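Tidden bowl transfer recordings: fault notes and data card

Maintained by Tarek Hamdy and Othmane Hajji, Valtthorpe. Covers the August recordings made with the hand-held gripper tools and the head camera. Read the section on the clock fault before you train on anything from this set.

The task is short: move the toy strawberries between a steel bowl and a yellow bowl on the window table. Views from the gripper cameras and the head camera follow.

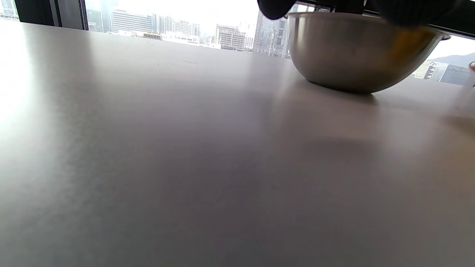
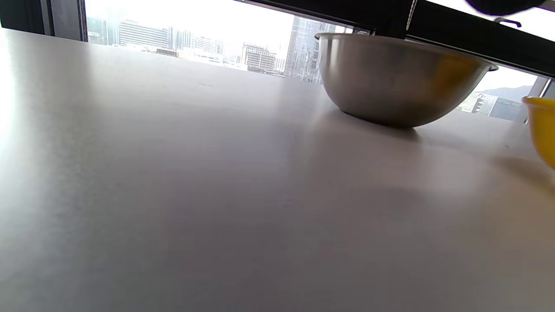
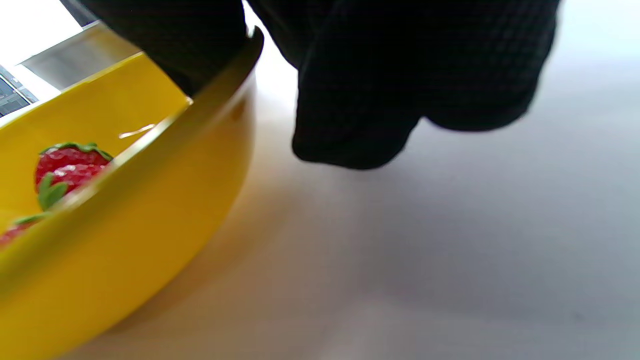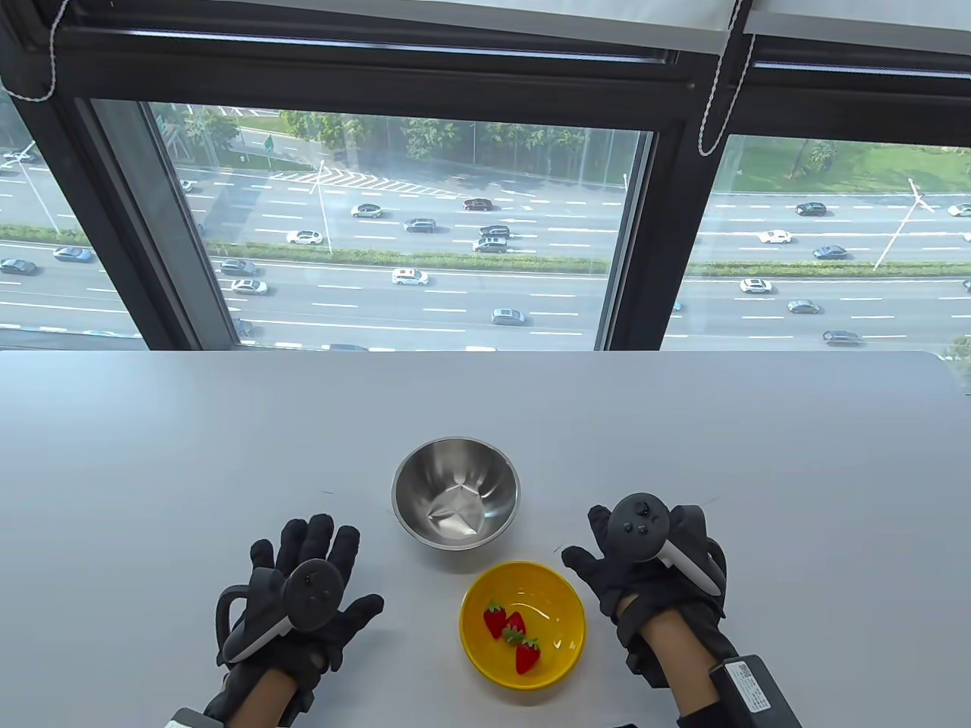

Contents

The set holds 420 episodes. Of these, 366 have passed the checks and are in the folder named clean. The others are in held and should not be used for training until the repair script has been finished. We have left them in the download so that other people can look at the fault for themselves.

Each episode is one folder with the gripper video, the head video, a pose log, a finger opening log and a small text file with the operator's notes. Times are in milliseconds from the start of the episode. Poses are in metres, measured from the table origin set at the beginning of each session. The finger opening runs from 0 (closed) to 1 (fully open).

What went wrong

During a training run on the Ghoneim arm, the fingers closed before they had reached the rim of the bowl. The arm then carried on down with the fingers shut and pushed the bowl across the table until the force limit tripped. The arm stopped as it should. One fingertip was torn and had to be replaced. Othmane was standing outside the marked area and was not hurt.

We first took this for a grasp height problem and spent an afternoon on the table calibration. It was fine. The next thing we tried was playing back recorded episodes with the pose log drawn over the video. In the good ones the drawn fingertip stays on the real one all the way through. In the bad ones it starts in the right place and then runs ahead, and by the end of the episode the gap is easy to see.

The largest gap we measured was 141 milliseconds. At the speed the operators move, that is enough to put a grasp in the wrong place.

Cause

The pose log and the video were stamped by 2 different clocks. The Brirnetti recorder is meant to line them up at the start of every episode and check again at the end. If the network dropped while an episode was being saved, the recorder restarted its video process, skipped the check and wrote the file anyway. There was a warning in the log but nothing on the operator's screen.

Every episode recorded after such a restart carried the fault until someone shut the recorder down fully. This is why the held episodes come in runs.

What we changed

The recorder now refuses to save an episode if the end check is missing. The operator gets a red screen and a tone, and has to restart before going on.

The playback tool draws the pose over the video by default. It used to be an option and hardly anyone turned it on.

On the arm, the fingers may no longer close during a fast downward move. If the policy asks for it, the arm stops and waits for a person to clear it. The force limit has been lowered as well. Please do not raise it to get past a stop. Find out what caused the stop first.

Still open

The repair script shifts the video by a fixed amount, which helps with short episodes. It does not handle drift that grows over time, so long episodes come out right in the middle and wrong at both ends. Tarek has a version that stretches the time base instead. It has not been tested on the head video.

Light from the window is a separate matter. Some gripper views have strong glare on the table, and pose tracking can jump when a large part of the view has little detail in it. We mark these jumps in the notes file with the word "jump" and the time. They are not part of the clock fault, and episodes with a single short jump are still in clean.

Early notes files use "metal bowl" and later ones use "steel bowl". They mean the same thing. Spelling in the notes has been left as the operators typed it.

Running the check

Run check_clock.py on the top folder before use. It prints the episode name and the measured gap, and stops at the first file it cannot read. Anything over 20 milliseconds should go to held. If you find one in clean, send the episode name and the recorder version to Othmane and keep the original files as they are.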